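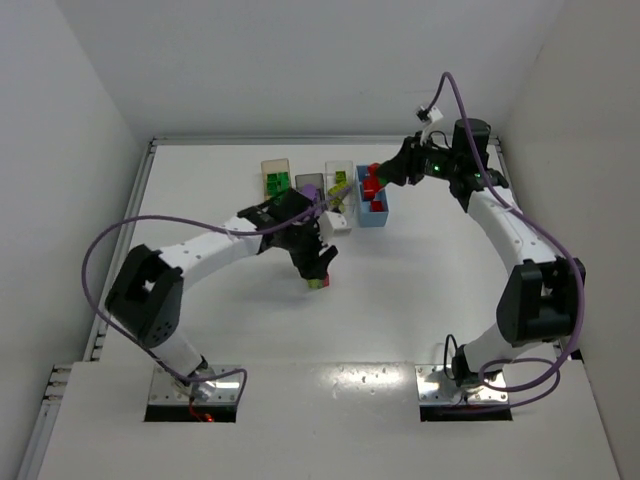 Fletham library gets its late hours back

31 August 2024

Good news for those of us who never make it to the library before closing – the Fletham branch is staying open until 9 p.m. again, 2 nights a week, starting in November. I've been grumbling about this since the hours were cut, so you can imagine how happy I was when the town council voted it through!

The petition had 336 names on it by the end (mine included, and my mother's, in very large letters). Omid Babaei, who runs the branch, told me he'd hoped for 65.
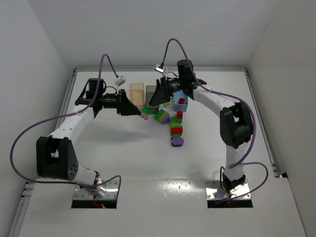 The late hours will cover the main floor and the study rooms, but the children's corner will still close at six. Omid also wants to repaint upstairs, and he asked me what I thought of plain pale walls. I'm all for it – a light gray back wall with a white work surface in front of it looks clean and bright to me, and I'd happily sit down to read there. The paint money comes out of a $1,000 gift from the Castillo bakery, which will be selling rolls by the front door on the first late night. I'll be in line early.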